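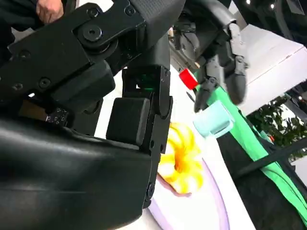 하늘색 컵과 노란색·흰색 꽃 모양 소품

소꿉놀이 그릇이랑 음식 모형, 어떻게 씻고 보관하세요?

Gobnait Ó Riain
동네 놀이방에서 소꿉놀이 상을 맡고 있습니다. 흰 탁자 하나에 연보라색 접시, 하늘색 컵, 음식 모형을 꺼내 놓고 쓰는데 3월에 새로 들여놓은 뒤로 관리가 잘 안 됩니다. 접시와 컵은 중성세제로 씻고 있습니다. 문제는 음식 모형입니다. 주황색과 흰색이 섞인 것들은 손때가 타면 흰 부분이 금방 누렇게 보입니다. 꽃 모양은 가운데가 뚫려 있고 골이 많아서 먼지가 낍니다. 물에 담가도 되는지, 그릇과 같은 통에 넣어 둬도 되는지 궁금합니다. 상자에 Drutetti 431이라고 적혀 있었는데 설명서는 버렸습니다. 오후 5시에 문을 닫고 정리하니까 시간이 오래 걸리는 방법은 어렵습니다.

Lorcan Dolan
그냥 물티슈로 닦으면 됩니다. 저희는 몇 년째 그렇게 하는데 문제없었어요. 꽃 모양은 칫솔로 털어 주세요.

Huguette Lebrun
물티슈만 쓰면 표면이 끈적해지는 제품이 있습니다. 저는 Kesent 매장에서 일할 때 장난감 반품을 많이 받아 봤는데, 끈적해서 가져오시는 분들 중에 물티슈만 쓰셨다는 분이 꽤 있었습니다.

먼저 모형을 눌러 보세요. 단단하면 그릇과 똑같이 씻어도 됩니다. 눌렀을 때 바람이 빠지는 구멍이 있으면 담그지 마세요. 안에 들어간 물이 잘 안 마르고 곰팡이가 생깁니다. 폭신한 스펀지 재질도 마찬가지입니다. 이런 것은 행주에 세제 푼 물을 조금 묻혀 닦고, 깨끗한 물을 적신 행주로 한 번 더 닦습니다.

구멍이 없는 것은 40도 물에 세제를 풀어 5분 담갔다가 부드러운 솔로 문지릅니다. 골이 있는 모형은 결을 따라 안에서 바깥으로 문지르는 편이 빠릅니다. 헹굼은 2번이면 됩니다. 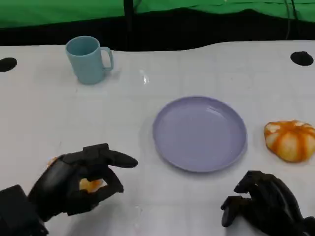 접시와 컵도 모형과 같이 끓는 물에 삶아도 되나요?
바닥이나 포장에 내열 온도가 표시된 제품만 삶으세요. 표시가 없으면 테두리가 휠 수 있으니 미지근한 물로 씻는 것이 안전합니다.

누렇게 된 부분은 손때인지 변색인지부터 봐야 합니다. 젖은 행주에 베이킹소다를 조금 묻혀 눈에 안 띄는 곳을 살짝 문질러 보시고, 색이 묻어나면 거기서 그만두세요. 주황색 칠이 먼저 벗겨지는 경우가 있습니다. 햇볕에 말리는 것도 색이 빠져서 권하지 않습니다.

Yi-chun Tai
보관 쪽만 적겠습니다. 접시와 컵을 같은 통에 넣지 말고 종류별로 나누세요. 저는 Gremwood에서 나온 얕은 바구니를 쓰는데 꼭 그 제품일 필요는 없습니다. 바닥에 구멍이 있고 깊지 않으면 됩니다. 깊은 통은 아래쪽 물건을 찾느라 아이들이 다 쏟아 버립니다.

접시는 세워서, 컵은 엎어서 넣습니다. 음식 모형은 겹치지 않게 한 층으로만 깔아 둡니다. 색이 진한 모형과 흰 부분이 많은 모형을 오래 눌러 두면 색이 옮는 일이 있어서 사이에 종이를 한 장 끼웁니다. 빵처럼 둥근 모형은 굴러다니니까 상에 낼 때 접시에 하나만 올리고

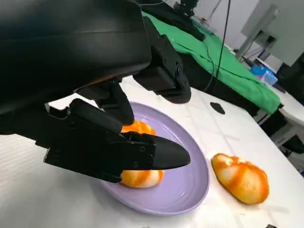

나머지는 접시 옆에 두면 아이들이 집기도 편하고 나중에 정리하기도 쉽습니다. 접시에 여러 개를 쌓아 놓으면 꼭 몇 개는 탁자 밑으로 떨어집니다.

마감 전에 할 일은 많지 않습니다. 그날 입에 댄 것만 따로 빼서 씻고, 나머지는 마른 행주로 닦아서 바구니에 넣으세요. 전체 세척은 날을 정해서 아침에 하시는 게 낫습니다. 저녁에 씻으면 덜 마른 채로 덮개를 닫게 됩니다.

Gobnait Ó Riain
답변 감사합니다. 눌러 보니 둥근 것 하나에 작은 구멍이 있어서 그건 닦기만 하려고 합니다. 나머지는 담가서 씻어 보겠습니다. 바구니는 El Idrissi에 얕은 것이 있는지 전화해 보고, 없으면 집에 있는 채반을 쓰겠습니다.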